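Handout 4: House rules for hand-held gripper work

Losier Lab course, September intake

Okay, so last time we got everybody signed in and set up, and I promised I'd put the rules in writing so you'd stop asking me in the hallway. These are the rules we use at Plesberg for any recording made with a hand-held gripper. Some come from the Teixeira checklist (the older folks in the building still call it that), a few came out of our own mistakes, and two of them I fought against for a whole term before I gave in. I'll tell you which when we get there!

Read this before the bench session and bring it with you. It's fine to scribble on it.

1. Start open, start empty

Every recording begins with the fingers apart and nothing between them. Hold that for two seconds, then go. I know it feels like forever when you have a stack of runs to get through, but the open position is what we compare everything else against, and if you start with the fingers half closed I can't tell later whether the zero was off or you were just in a hurry.

While you're holding still, look at the fingers themselves. Both should show up in the view, one on each side, and they should look like a pair. If one has slid back or twisted on its mount, stop and fix it now.
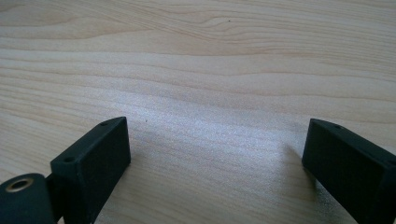 Fig. 1. Fingers open over bare tabletop, nothing held.

Look at the glare in Fig. 1, by the way, because it brings me to the next rule.

2. Know where your light lands

Shiny patches are the thing I nag people about most. A tabletop can look perfectly even to you standing over it and still have a big bright spot from the camera's side, right where you were planning to put a small part. The grain gets faint in there, and so will anything pale that you set down on it.

So, what I want from you:

Check the live view before the first run, and check it again if you change where you're standing.
If the bright patch sits on your pick spot, move the spot. Don't tilt the tool to dodge it, or your approach angle will be different from everyone else's.
Write "glare" in the notes column and say where. One word for where is plenty (left, middle, right).

I don't throw out runs with glare in them. I throw out runs with glare in them and no note. This was one of the two rules I argued against, and I was wrong, fine.

3. Big things that stay put

Anything that sits on the table and isn't part of the task gets called a fixture. Fixtures are allowed. What I care about is that you know it's there, that it's on your sheet, and that you keep the fingers away from it. Our rule at the bench is a clearance of 6 centimeters between any fixture and the nearest finger, measured at the closest point of your path. People tend to measure from where they start, and then they swing wide in the middle of the move and bump something.

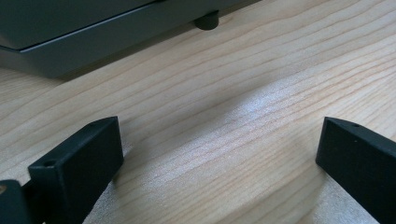 Fig. 2. Dark casing at upper left counts as a fixture. Note the foot under its long side.

A word about feet. When a casing stands up off the table a little, there's a gap under the edge, and fingertips love to find gaps. Approach along the open side, keep your tips in view the whole way, and never push toward the underside of something. At the Flavudport site they lost a fingertip that way and spent an afternoon hunting for the right screw.

Also, the edge of the view is not the edge of the object! If you can only see a corner, treat the rest of it as bigger than you think.

4. Don't shift the fixture mid-set

A set is 4 runs. Between sets you can rearrange whatever you like. Inside a set the fixture stays where it was, and if somebody nudges it you close the set early and start a new one. Please don't try to put it back by eye. (That's the other rule I fought. I was very sure of my eye.)

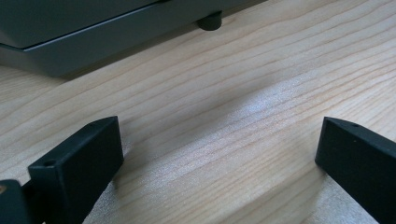 Fig. 3. Gray device at upper left, foot on the wood, fingers apart.

For practice, put Figs. 2 and 3 next to each other and fill in a fixture line on your sheet for each one. Say where it is, which parts of it you can see, and where the light falls on the wood. Keep it short. We'll compare wording at the start of the bench session, and I'm curious how far apart we'll be, since last year's group couldn't agree on what to call an edge.

5. When to stop

Stop if a finger feels loose, if you touch a fixture, or if you lose sight of either tip. Say "stop" out loud so your partner can mark the sheet. A stopped run keeps its number and you don't reuse it.

Before the bench session: finish the fixture lines and reread rule 3. Sheets go in the tray by the door.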